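Renting furniture by the month: a conversation with the head of residential leasing at Indeo

Published 11th April in the Housing and Home section

When Indeo opened its first showroom in Cartwright, most of the people who came through the door assumed it was a store. They asked for prices, measured tables and inquired about delivery to the suburbs. The staff had to explain that nothing on the floor was for sale. Every bed, bookcase and dining set was offered on a monthly lease, to be returned at the end of the term.

The company's head of residential leasing has been with the business since that time and agreed to speak with us about how the practice has changed. The conversation took place at the company's offices and was later continued by telephone. It has been shortened for publication.

"Our early customers were almost all on temporary work assignments," she said. "They had an apartment for six months or a year, and the employer paid. Today the employer pays in a minority of cases. The person signing the agreement is usually the person who will sleep in the bed."

She attributes the change to the cost of moving. A household that relocates twice in three years, she noted, may spend more on trucks and storage than its furniture is worth. Indeo's standard agreement includes delivery, assembly and one exchange of items during the term. The minimum period is four months. Customers who stay beyond two years are offered the pieces at a reduced purchase price, although she said that most decline.
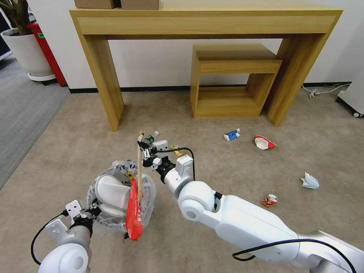 Asked which items are leased most often, she named mattresses, sofas and desks, in that order. Mattresses are supplied new and are not leased a second time. Sofas are cleaned, inspected and, where necessary, reupholstered at the company's workshop in Girnau. The workshop employs 35 people and also repairs pieces for hotels and student residences.

"A well-made table can go through many homes," she said. "The joints are usually what fail, and a joint can be glued again. A damaged surface is more difficult. If the finish has gone, we have to decide whether the work is worth the cost, and sometimes it is not."

The question of damage is the one tenants raise most frequently. Under the terms currently in use, ordinary wear is not charged. Light scratches, faded fabric and small marks on legs and edges are treated as wear. Burns, deep cuts and water damage are assessed separately, and the customer receives a written estimate before any amount is taken from the deposit. A customer who disagrees may request a second inspection.

She acknowledged that the policy had been less clear in the past. "We had complaints, and some of them were fair. The agreement used the word 'reasonable' in too many places. One inspector's idea of reasonable was different from another's. We rewrote that section with examples, and the number of disputes fell."

The company has also revised its advice to customers on preparing a home for collection. Drawers and shelves should be emptied, and beds should be stripped. Customers are asked not to take large pieces apart themselves, as fittings are often lost and panels may be strained when they are lifted at the wrong point.

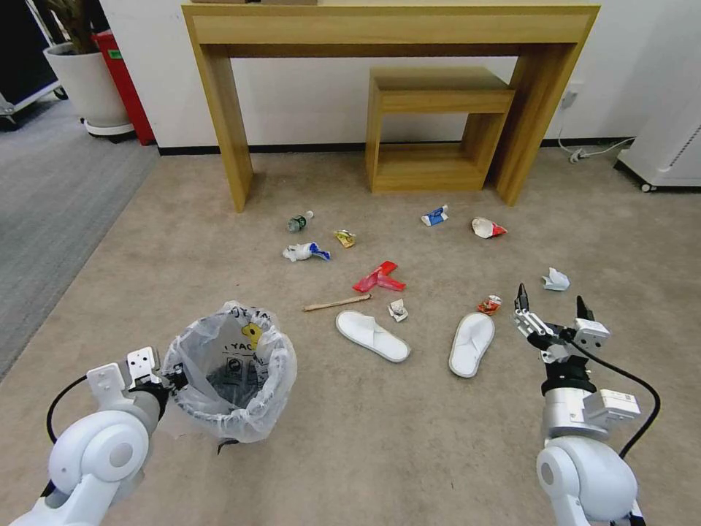
Competition in the region has grown. Worka, which began by furnishing shared offices, now leases to private households as well, and several smaller firms have entered the market with lower monthly rates. She declined to comment on the pricing of other companies, but said that customers should compare the full cost of the term, including collection fees, before they sign.

"The monthly figure is what people look at first, and I understand that," she said. "We ask them to look at the last page too. That is where the collection charge is, and the notice period."

On the environmental case for leasing, she was cautious. Longer use of each piece reduces waste, in her view, but deliveries and collections require fuel, and the company has not yet completed its own study of the balance between the two. The results are expected in July. Until then, she said, Indeo will not make claims on the subject in its advertising.

Plans for the coming year include a second showroom and a smaller range of children's furniture, for which the minimum term may be shorter. Cribs will not be included. Existing customers will be notified in writing of any change to their agreements, and those whose terms end before the new range is introduced may extend month by month at their present rate.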